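The Glasses

The estate agent was due at four, and Sumaiya had done the kitchen by two. She had done the bathroom as well, and the hall, and had carried the recycling down two flights in one go so that she wouldn't have to look at it again. Only the living room was left.

Her brother-in-law Mojtaba rang while she was looking for the duster.

"Have you hidden the toys?" he said.

"Why would I hide the toys?"

"People want to picture their own things in there. I read it."

"They can picture their own toys."

He laughed, but he asked again before he hung up, and he asked about the boiler certificate too. Mojtaba Mirzaei had sold a flat in Pennington the year before and had come out of it with opinions. He had told her to bake bread. He had told her to ask for 1000 more than she wanted and then look sad. She had written the second one down.

She put the phone on the arm of the chair and went to the coffee table. There were rings on the glass from breakfast and a smear where somebody had leaned an elbow. She sprayed and wiped, and then went over it again with a dry cloth, bending down to look along the top against the window. It was a terrible table for marks. Her mother had warned her about that in the shop in Orkwood, loudly, in front of the man who was selling it, and then had bought her the glasses to go with it. 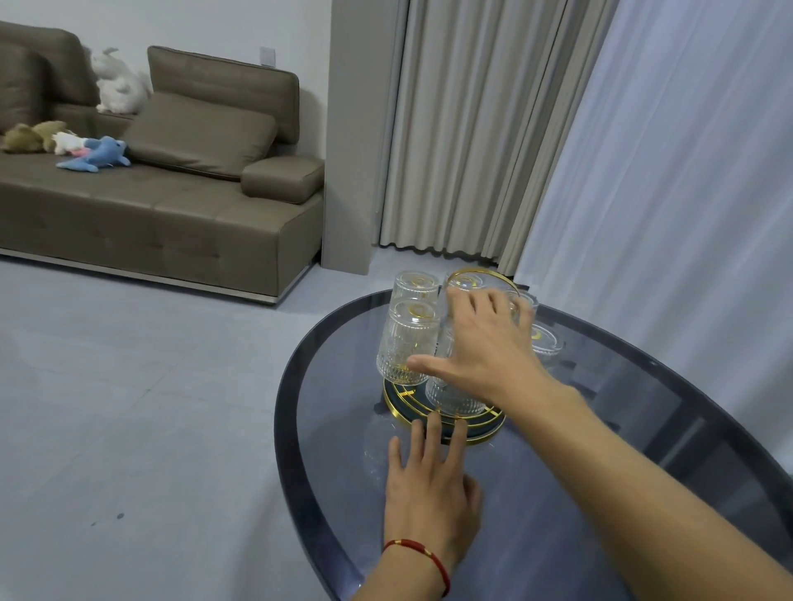
There were six of them, and there had been six for eleven years. Sumaiya's friends broke things all the time. They had odd mugs, three plates from one set and four from another. She had dropped a casserole dish and a whole drawer of a fridge, and one winter she had put her foot through a laundry basket, but the glasses had come through two moves and a small boy.

She had not been especially careful with them. For the first year they stayed in the cupboard because they were too good to use. Then her mother came to stay and asked where they were, and after that they lived on the table, where her mother could see them from the sofa. Her mother drank water from them, and tea when it had cooled enough, and once, at a birthday, a very small amount of fizzy wine which she said tasted of coins.

"You'll keep these together," she had said on that visit. She said it about most things. She said it about the cousins.

Sumaiya took the glasses one at a time, held each up to the window and rubbed it with the tea towel where she saw a mark. She had the radio on in the kitchen and could hear the voices but not the words. Someone in the flat above was moving a chair.

The new place was in Jender. It had a garden you could cross in five steps and a front room with a bay window, and it was nearer to the school. It had a gas fire that the survey said must not be lit. She and Imran had walked round it in September rain and she had liked it before she was through the door, and had kept her face still in case the seller was watching. She still liked it. She had measured the front room twice and the table would fit if the door opened the other way.

What she hadn't told Imran was that she had stood in that front room and tried to work out where her mother would have sat. There was a good place, by the bay. It was the wrong side for the light, though, and her mother would have said so.
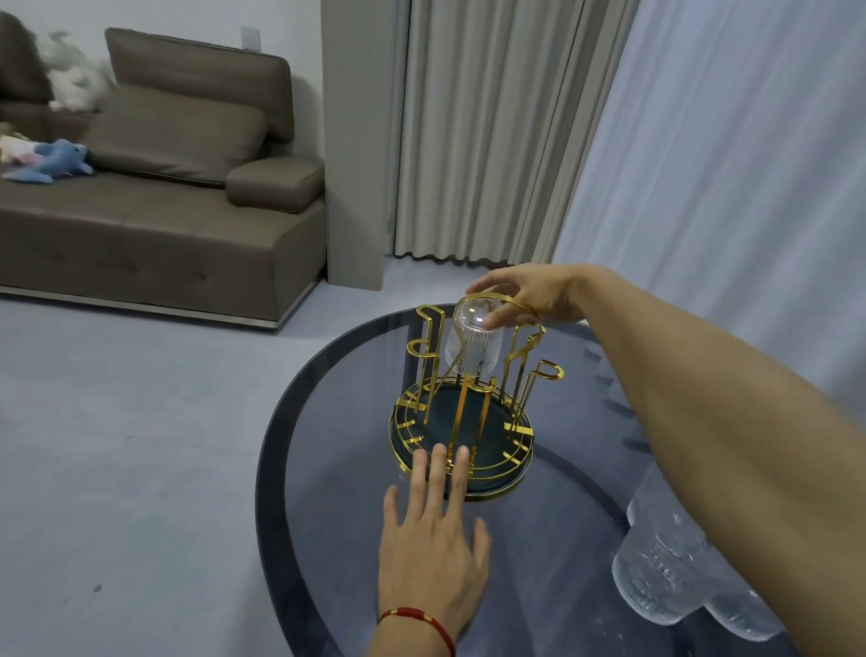

Her phone buzzed on the chair. It was the agent, from Zevura Homes, a young man who signed all his messages with his full name and his job. He was running 18 minutes late and was very sorry. The couple were coming straight from another viewing. They were keen, he wrote, and then he wrote it again in the next message.

Sumaiya sat down on the floor with her back against the chair. She could feel the spray drying on her fingers. From down there she noticed a raisin by the skirting board and reached over and picked it up.

She thought about the packing. Imran had got the boxes already, flat ones, over 200 sheets of paper to go with them, far too much for what they owned. He wanted to start with the living room. Each glass would need two sheets, she thought, and one balled up inside. She would do those herself. She would put them in the car and hold them on her knee if she had to, and Imran would say something about the van being perfectly safe, and she would let him.

Then the buzzer went, early after all, and she got up too quickly and had to stand for a moment with her hand on the chair.

"Hello," said the agent through the speaker. "Sumaiya Miah? The other one fell through, so we came straight here. Is now all right?"

"It's fine," she said. "It's the second floor. Mind the pushchair."

She pressed the button and listened to the door go downstairs. There were three sets of feet on the steps, and a woman's voice saying something about the light. Sumaiya put the raisin in her pocket, folded the tea towel over her arm, and went to let them in.

14 shares | 3 comments

Contact | © 2023 Orkwood Short Stories | Back to top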